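Two grippers, one table: a talk with Flora Lindsay

When I came to the workshop of Dramus in November, Flora Lindsay was already working since seven in the morning. She offered me tea, forgot to make it, and began to speak about fingers. For the last months her task is to compare two hand-held grippers, one from Dekov and one from Pollock, before the team decides which of them will be used to collect demonstrations for their arm.

"People ask me which one is stronger," she says. "For our work this is almost not important. We do not lift heavy things. I want to know which one I can still hold after an hour, and which one tells the truth about how far it is open."

She has a notebook with 642 trials in it, written by hand. Each trial has a short task, the name of the gripper, and one word for the result. The word she uses most is "slipped". I asked if she would not prefer a spreadsheet, and she said the spreadsheet comes in the evening, when she is sitting.

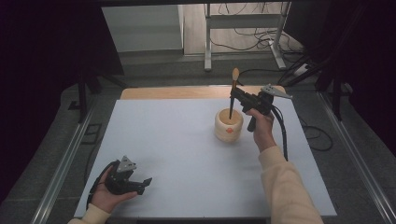
The tasks which Lindsay likes best are the small ones. Boxes and bottles, she explains, are too kind to a gripper, and after one day with them both models looked equally good. With thin things the difference comes quickly. A brush standing in a cup leaves the jaw only the handle to close on, just above the rim, so the hand has to come in upright and the wrist must turn in a way that is not natural. "If the grip is too far from the jaw, you feel it in the thumb," she says. "With the Dekov I was tired after 36 pulls. With the Pollock I did 96 and I stopped only for lunch."

The Pollock is not without problems. Its opening value drifts when the motor is warm, and she must set the zero again several times in a day. The Dekov keeps its zero very well, but the trigger has a small dead zone at the beginning, and in the recordings one can see the operator waiting for it.

The cables are another topic on which she has strong feelings. Both makers offer a wireless version. She tried it for a week and went back to the cable. "I lost samples and I did not know when. A cable is ugly, but I know where it is."

For the controller she uses a Sirkach board, and here she had no wish to compare anything. It reads both hands on one clock, and she has not restarted it since summer. The next step is a longer set of about 2,000 trials with three operators, two of whom have smaller hands than she has. She expects that their opinion of the trigger will be different from hers, and she already left empty columns for it in the notebook.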